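Sports Statistics and Recording
Handout 7: Keeping a volleyball match sheet by hand

Instructor: Marama Tipoki
Revised 25 July 2020

Read this before the lab session. Bring two pencils, a ruler and a blank sheet from the course folder. The abbreviations are the ones used in Handout 2 and are not repeated in full.

1. What the sheet records

The match sheet is a log of terminal contacts. A terminal contact is one that ends the rally or leads directly to the contact that ends it. Passes that keep the ball in play are logged on the reception sheet, covered next week. For every rally the recorder writes the server, the side that won the point, the player credited or charged, and the code.

Codes in use:
K kill
E attack error
TA total attempts
A assist
SA service ace
SE service error
BS solo block
BA block assist
D dig

2. Attack attempts

Any ball sent over the net with intent to score is an attempt. This includes tips, roll shots and a setter's dump on second contact. A free ball is not an attempt. If the recorder cannot decide between a free ball and a soft roll shot, look at the feet: a player who made an approach is attacking.

Each attempt has one of three results: kill, error, or zero (the ball stays in play). Every kill and every error is also an attempt. The most common mistake in student sheets is a TA column that counts only the zeros.

Hitting percentage = (K - E) / TA

Worked line: Barbosa, 11 kills, 2 errors, 25 attempts.
(11 - 2) / 25 = .360
Write three decimals, no leading zero. A negative value takes a minus sign in front of the decimal point. A player with no attempts gets a dash, since .000 means something different.

3. Assists

One assist is given for the contact that leads directly to a kill by a teammate. It is usually a set, but a dig or a pass can earn it. Team assists can never be greater than team kills. They are often lower, because a kill on an overpass carries no assist.
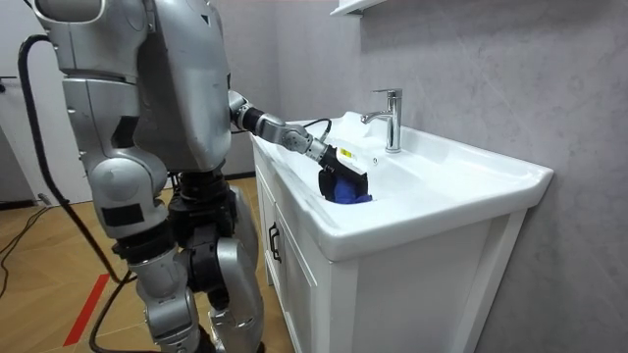
4. Blocks

A solo block is credited when one player blocks the ball for a point and no one else is part of the block. When two or three players go up together, each receives one block assist, including those who did not touch the ball. For the team total:

Team blocks = BS + (BA / 2)

The half is applied even when three players took part. A triple block therefore adds 1.5 to the team total. This is how the formula works and the sheet should not be adjusted to hide it. The opposing attacker is charged with an error on every block for a point.

5. Service and reception

An ace is credited when the serve hits the floor untouched, when the first pass cannot be kept in play, or when the receiving side is called for a rotation fault. On each ace the receiving side is charged one reception error. If the ball drops between two players and neither is clearly responsible, charge it to the team line.

6. Balancing the sheet

Points scored by a side must equal its K + SA + team blocks + opponent errors. Use the block points actually won here, not the formula total, if any triple blocks occurred. Then check across the net: SA for one side equals RE for the other. Do this after each set. An error found in the fourth set that was made in the first is very slow to trace.

7. Practice data

The file for the lab is Girkska v. Steninora, a September match won by Girkska in five sets. The official recorder was Osvaldo Guerra and his sheet will be handed out after you submit yours. Two rallies in the third set are disputed:

- Holanda (Steninora) tips off the block and out. Guerra has K. Some of last year's group had E.
- Nogueira (Girkska) digs on one hand, ball crosses the net and lands in. Guerra has D only. Decide whether TA and K should be added, and state the rule you used.

Season files are named by row number. The match begins at row 1099.

8. To submit

One completed sheet per pair, with set totals balanced and signed by both recorders. A short note on the two disputed rallies, up to one page. Late sheets are marked out of half.

Reading for next week: Handout 8, reception grades and side-out rate.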